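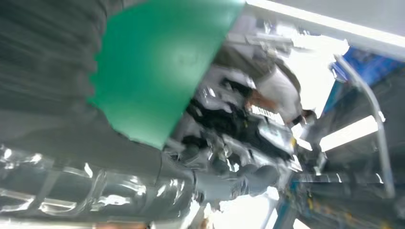
How does a robot know what it's looking at?

Try something for me. Hold your hand close to your nose and shake your head from side to side. Everything smears, right? Now imagine somebody asks you to pick up a pencil while you're doing that. That's a normal morning for the software I write!

I work on a program called Wimum. It runs on a computer next to a robot arm, and it has one big question to answer, over and over: what is in front of me, and where should I go next?

A camera on a robot's wrist goes wherever the wrist goes. When the wrist tips over, the whole room tips over too. Ceiling lights run downhill. A person in a white shirt leans like a tree in a storm, and things that are very close turn into big soft blobs. You and I can still tell that it's a room with a person and some machines in it. A computer just gets a huge grid of tiny colored squares, called pixels, and each one is only a few numbers.

Step one: finding the edges

Wimum starts by looking for places where the numbers change suddenly. Bright green next to dark gray? That's probably an edge. But when the camera moves fast, the edges get smudged, like wet paint you've dragged your sleeve through. So Wimum gives every picture a blur score. If the score is too bad, it says "skip this one" and waits for the next. (I wish I could do that with my own vacation photos.)

Step two: which way is up?

The arm has sensors in its joints that measure how far each one has turned. Wimum adds up all those turns and works out how the camera is tilted. Then it can turn the picture the right way up in its "head" before it tries to understand anything.

Step three: making a plan

Now comes my favorite part – planning. Wimum dreams up 600 different paths for the arm and throws out every one that bumps into something or goes too near a person. Usually only 40 or so are left, and it picks the smoothest.

Wait, I need to fix that. We set it to keep exactly 40, because my first version kept them all and got terribly slow. I drank a lot of cocoa that March.

Step four: go, but keep checking

The arm sets off, and Wimum keeps looking the whole way. If a hand reaches in where the path was supposed to go, it stops and makes a new plan.

Try it at home

You need 2 people and 4 cushions. Spread the cushions on the floor. One person is the robot and closes their eyes. The other is the software, and can only say "forward," "stop" and "turn." Get your robot across the room without touching a cushion, then swap!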